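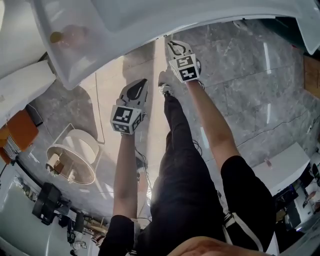
Gray marble, bare floor. A polished face shows wear sooner than a honed one.

Magazine > Materials > Floors
Search articles Enter keyword Go

The Slow Chemistry of a Marble Floor

By Mỹ Đặng
September 13, 2026

Marble is calcium carbonate that has been recrystallized under heat and pressure. Most of what goes wrong with a marble floor follows from that. The mineral reacts with acid, it is softer than ordinary sand, and it has enough open space between its grains to let water through slowly. A floor can look sound for years while all three are at work on it.

The stone in the lobby of the Mocanu building in Drunton was laid in a mortar bed over a concrete slab, with narrow joints and a high polish. The owners began receiving complaints about a gray path between the entrance and the elevators. It was first treated as dirt. Cleaning crews switched to a stronger product, and the path widened.

Tomomi Sakamoto, a stone conservator, was asked to look at it. Her first test was a drop of distilled water and a low-angle lamp. Under the lamp the path broke up into fine parallel scratches with patches of dullness between them. The scratches came from grit carried in on shoes. The dull patches were etching, and the cleaning product had made them.

Scratches and etching are often confused, and the difference matters when the work is priced. A scratch is a groove. It has direction, and a fingernail may catch on it. An etch mark is a chemical loss of surface. Acid dissolves the top of each crystal at a slightly different rate, which leaves a surface too rough to reflect light evenly. It has no direction, and its outline usually follows the liquid that caused it: a ring, a drip, the sweep of a mop.

Neither is a stain. A stain is foreign material held in the pores, and it darkens or colors the stone without changing the reflection. Coffee can stain and etch in the same place, and the two then have to be treated separately, stain first. Polishing over a stain leaves a glossy stain.

Cleaning products

The safe range is narrow. A neutral cleaner with a pH near 7, diluted as the label directs, will remove ordinary soil. Vinegar, lemon-based products and most bathroom descalers will etch marble within minutes. Strong alkaline products do less visible harm at first, but their residue collects in the joints and attracts soil.

Đạt Dương manages floor care for several office properties in Drunton. He found that most of his problems were in the bucket. Crews measured by eye, rinse water was changed too seldom, and the film left behind was then removed with something harsher. He now issues cleaner in premeasured bottles and has the entrance zone dust-mopped before any water touches it. Dry grit that is wet-mopped works as a slurry.

Matting comes before either. Dương's specification calls for a scraper mat outside the door and an absorbent mat inside, long enough that both feet land on it more than once. The inside mat is lifted daily so that moisture does not sit beneath it.

Honing and polishing

Refinishing is abrasion in stages. Each grit removes the scratches left by the one before it and leaves finer ones of its own. At Mocanu the work began at 100, where the deepest scratches were, and moved up. A floor stopped at 400 has a honed finish: smooth, with a low sheen and no clear reflection. To go further takes finer diamond pads, then a polishing powder that contains a mild acid and a fine abrasive.

Skipping a grit is the common fault. The gloss comes up anyway, and the coarse scratches reappear under side light after the contractor has left. Sakamoto inspects between stages and asks for the floor to be rinsed and dried each time, as a wet surface hides scratches.

Cauã Moura, who runs the Stitska stone yard, advises buyers to choose honed marble for entrances and kitchens. Etching still occurs on a honed surface, but there is less gloss to lose. He also stocks attic tiles, cut from the same blocks as the job and kept back for repairs. Marble from one quarry varies by bed, and a tile bought later seldom matches.

Sealers

An impregnating sealer lines the pores and slows the entry of liquids. It does not protect the surface from acid. Riku Sakai tested Gikisance, a solvent-free impregnator, on offcuts from the Mocanu job. Oil left on treated pieces for up to 38 hours wiped away without a mark. Lemon juice etched treated and untreated pieces alike.

Sakai's advice is to test before resealing. Place a few drops of water on a clean, dry area. If the stone darkens quickly, it is ready for sealer. If the water stays beaded, added sealer has nowhere to go and will dry as a haze, which then has to be stripped.

The Mocanu lobby was finished to a hone. The owners had asked for the original polish and were shown a sample panel of each, laid by the door for a season. The next inspection is set for October.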